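Havbridge pudding

Havbridge pudding is a baked breakfast pudding made from stale bread, eggs, milk and stewed fruit, traditionally eaten in the river town of Havbridge and the villages upstream of it. It sits somewhere between a bread pudding and a thick pancake, with a custardy middle and a wonderfully crisp, sugary top. Most households serve it warm and cut into squares, and it is one of the few English puddings that is eaten more often before noon than after it.

Name

The dish has gone by several names. Older cooks in Ernley, four miles up the valley, still call it "crust bake" or simply "bake", and a handwritten recipe book kept at Ernley lists it as "Morning Pudding, the Havbridge way". The present name seems to have settled once bakers began selling it by the slice on market days. A thinner version cooked in a frying pan is called a slapper, and is a treat in its own right.

Origins

Like so many good things made with old bread, the pudding began as a way of wasting nothing. Mill workers in Havbridge were paid partly in loaves, and by the end of the week there was usually a hard heel or two left in the crock. Soaked overnight in milk and baked in the dying heat of the oven, these made a filling breakfast for a whole family.

The earliest known recipe is the one in the Ernley book. It calls for a pound of bread, a quart of milk, "eggs as can be spared" and a layer of stewed plums. There is no sugar in the mixture at all, only a spoonful scattered on top, and anyone who has tried it this way will know how well the sharp fruit carries it. 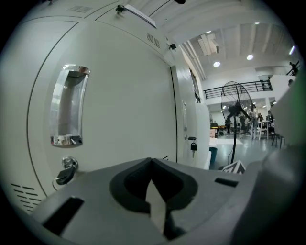
Sugar, butter and spice crept in later as they became cheaper. By the time the Kettunen bakery opened on the quay, the pudding had become noticeably richer. The Kettunen family added cardamom to theirs, a habit brought from their own baking, and the flavour caught on so completely that many people in the town now think of it as the original spice. Ernley cooks generally stay loyal to nutmeg.

Ingredients and method

The bread should be white, plain and at least two days old. Fresh bread collapses into paste, while a properly stale loaf drinks up the custard and still keeps some shape. It is torn by hand, never sliced, so that ragged corners stick up through the surface and brown in the oven.

Eggs and whole milk are beaten together with a pinch of salt and poured over the bread, which is then left in a cool place overnight. In the morning half of the mixture goes into a buttered tin, followed by the fruit, followed by the rest. Demerara sugar is sprinkled thickly over the top, with a few dots of butter.

The tin is baked for 45 minutes at 180C, or until the middle has only a slight wobble. It needs a short rest before cutting. The corner pieces, with crust on two sides, are the most prized, and a good many families have a strict order of turns for them.

Variations

Plums are the classic filling, but rhubarb is used in spring and blackberries with apple in autumn - both superb. A Christmas version replaces the fruit with mincemeat and the milk with a mixture of milk and cream. In Ernley a savoury form exists too, made with leeks and a hard local cheese, and eaten with mustard.

The Coneo café, near the old toll bridge, bakes an individual version in deep muffin tins. These have far more crust for their size and have done a great deal to introduce the pudding to visitors. Coneo also serves it with cold yoghurt in place of the usual cream, a pairing that works beautifully with rhubarb.

Pudding Morning

Each February the town holds Pudding Morning, when bakers and home cooks bring their tins to the market hall from seven o'clock. Entries are judged on crust, wobble and fruit. At the most recent gathering 174 puddings were entered and 1,829 slices were handed out, with 207 of the slices coming from the savoury class. The winner keeps an engraved enamel baking tin for the year and is expected to use it.

Serving and keeping

Pouring cream is the usual accompaniment, though a spoonful of the fruit syrup does just as well. Leftover squares keep for two days in the fridge and are delicious fried in butter until the cut sides turn golden.

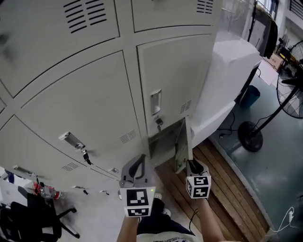
Can Havbridge pudding be frozen?

It freezes well once baked and fully cooled, cut into squares and wrapped singly. The squares are best thawed overnight in the fridge and warmed in a moderate oven, which brings back the crisp top. The unbaked mixture should not be frozen, as the custard tends to separate.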